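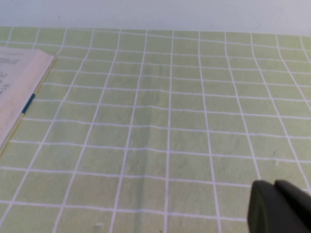 Figure 4. Wrist camera view with the gripper above the grid surface.

6.2 Gripper stops above the table (fault 15)

The Trolero controller shows fault 15 when the measured table height and the saved table height differ by more than 2 mm. The arm stops and holds its position. The fingers do not open.

CAUTION: Keep your hands out of the space under the fingers until the arm is in Hold mode. The arm can move down a short distance when the fault is cleared.

1. Press Hold on the pendant and wait for the steady lamp.
2. Set the speed to 15 percent.
3. Raise the arm with the Z+ key until the display shows 85 mm.
4. Look at the grid surface. If it has ripples or a crease, make it flat by hand from the center to the sides.
5. Move papers and booklets off the table. The height check can read their edge as the table.
6. Open the menu Camera > Grid check and press Start. The check takes 4 minutes.
7. When the result is "Pass", clear the fault and bring the speed back.

Note: Grid lines which look a little curved in the camera view are not always a fault. Please compare with the result of the grid check before you replace the surface.

Note: In Bumevano software older than the September release, the same fault is displayed as "Z limit".

If fault 15 comes again after the second check, do not clear it. Switch off the arm and contact Nilov service.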